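Flimgate Toy and Parts Reuse Store
Progress report to the Lahtinen Fund, period ending August

Prepared by Peninah Mussa

1. Summary

The store has been open to families and schools since spring. Intake was higher than we planned for and sorting has been slower. Spending is within the agreed budget. We are asking for one change, set out in section 4.

2. Intake and sorting

We took in up to 900 items a month over the period, most of them from the two school collections and the drop-off point on Stirkska Road. Hamisi Nzioka runs the sorting area with Sharon Lema, who joined in the second month.

Large toys and boxed games are checked and shelved the day they arrive. Small loose pieces take much longer. They come in mixed together at the bottom of bags, and many belong to sets we have not yet matched. These go into the metal bins until someone can work through them. We have 7 bins in use. The paint inside the older ones is worn but they are sound and easy to wipe out, so we have not replaced any.
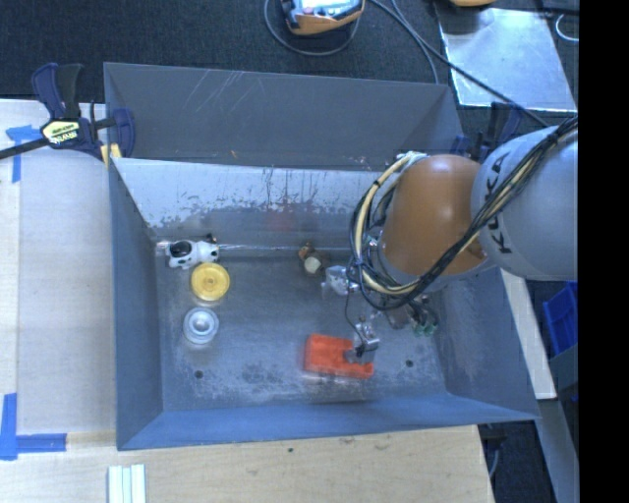

Small items in one of the metal bins, including a toy dog, two round discs and an orange-red block.

Animals and figures are the quickest to place, and the play groups ask for them most. Blocks are kept by color until there are enough to bag. Discs, wheels and lids are the hardest group to deal with. Njoroge Kioko has started a reference board with one of each type fixed to it and a label underneath, and this has cut down the number of questions at the sorting table. Anything unmatched after 2 months goes to the craft shelf.

3. Distribution

We gave out 120 mixed bags to families and play groups. Feedback forms came back from fewer than half. The main complaint was that bags for the youngest children held pieces that were too small, and those bags are now packed separately and checked by a second person before they leave.

4. Request

The budget has a line for Fendier shelving in the back room. We would like to move half of that line to extra sorting hours through the winter. Aoife Dunne has the revised figures and can send them on request.

5. Next period

Finish the reference board. Clear the backlog of small pieces before the next school collection. Agree on drop-off hours with the landlord, which is still outstanding.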